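Sendetti Teach Kit 2: hand guiding and remote control for small arms

Sold by Dellier. Price on request. Ships in two boxes.

Overview

The Teach Kit 2 lets a person show an arm a task instead of writing the task out as code. There are two ways to do it. You can take hold of the arm and move it through the job yourself, or you can sit a few feet away and drive it with the handheld controller and the sensing glove. Either way the kit records joint positions, grip commands and timing, and plays them back when you ask.

We sell a lot of teaching gear and we have read a lot of brochures for it. Most of them say that anybody can train a robot in minutes. We have never seen that happen. Anybody can record a motion in minutes. Getting an arm to do the job again when the part has moved half an inch takes longer, and this page is about what the Teach Kit 2 does and doesn't do to help with that.

What's in the boxes

Handheld controller with trigger and enable switch
Right-hand sensing glove, one size, with spare fingertip pads
Recording unit with power supply
Two arm cables, one straight and one angled
Foot pedal
Printed quick start guide (short, and the only part of the paperwork we would call clear)

The arm, the robot hand and the table are not included. A left-hand glove has been promised since the first version came out. We don't take orders for it and won't until we have one on the shelf.

Hand guiding

Hold the enable switch, the arm goes slack enough to push, and you walk it through the task. Tap the pedal to mark a point you care about. It works well for large moves and approach paths. It works less well for the last bit of contact, where your own hand gets in the way and you end up steering the wrist with your elbow out. Jaanus Toom, who tests arms for us, does his approaches by hand and switches to remote for anything that touches the part. The kit lets you join the two recordings into one, although the join has to be made at a standstill.

Remote control

The glove reads finger bend and the controller carries the wrist. There is a delay. Sendetti's sheet calls it "imperceptible." We measured 68 milliseconds on our bench, and new operators do perceive it, mostly as a habit of pressing down too long. They get used to it by the second day or so.

There is no force feedback. You judge contact by eye and by the load bar on the recording unit, and the load bar is coarse. If your task depends on feeling a part seat, this kit will disappoint you.
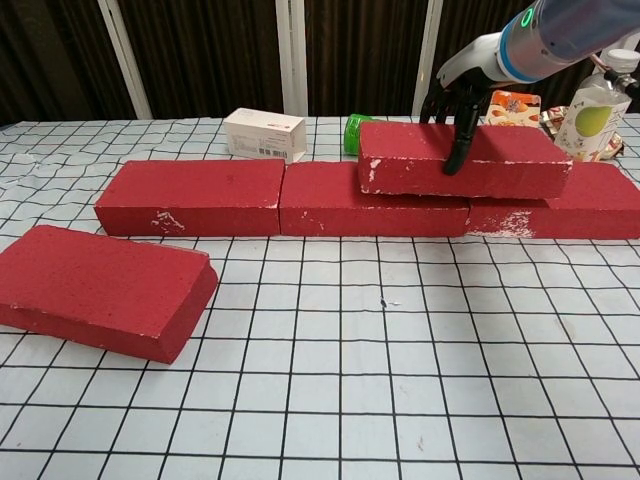 Stacking is the job we ask every new operator to start with, and we'd suggest you do the same before paying for anything larger. It sounds like child's play. A block laid across the joint between two others has to come down level, and a finger that pushes off-center can tip it or slide it. Mistakes show up at once and cost nothing.

How many demonstrations?

The brochure figure is two. Two will get you a playback, fine for a fixture that never moves. For a learned skill, where the software has to work out what to do from examples, Rasa Jankauskaitė needed 196 recordings of one stacking task before she was willing to leave the arm to it. She threw out the first 30, all of them made while she was still learning the glove. Plan your labor on her number and be pleased if you come in under it.

Vary things as you go. Shift the blocks, turn them, leave other objects on the table. A set of perfect, identical recordings looks great in a meeting and teaches the software very little.

Specifications

Maximum recording length: set by storage
Operator position: seated or standing
Pedal inputs: one
Glove: right hand only
Supported arms: see the compatibility list, and please read the notes column as well as the check marks
Export: plain tables or the Sendetti format
Warranty: one year, glove excluded

That last line matters. The glove is the part that wears out, and it is the part the warranty leaves out. We have complained. Fingertip pads can be bought separately and take a small screwdriver to change.

Compared with the Kļaviņa puppet arm

The Kļaviņa is a small copy of the arm that you move by hand while the big one follows. It gives a better sense of reach and costs more. It takes up half a bench and controls a plain two-finger grip only. If you have a hand with several fingers, the Teach Kit 2 is the one that can drive them. If you have a plain gripper, we would look at the Kļaviņa first, even though we make less on it.

Customer comments

"Good recorder, average glove. The pedal is the best thing in the box. I'd buy it again for the arm we have, but the claims about training time should come off the website." Gediminas Laur, Stellunmont

"Set-up took an afternoon. Calibration has to be done again each time you take the glove off, and the guide mentions this once, on the back." Svetozár Vávra

Before you order

Tell us the make of your arm and hand, the software version on each, and the task you have in mind. Rasmus Vasiliauskas answers these and will say so if he thinks the kit is wrong for you. Demo units go out for two weeks, return shipping at your cost. Calibrate the glove before every session you plan to keep.

Page last checked 02/09/2020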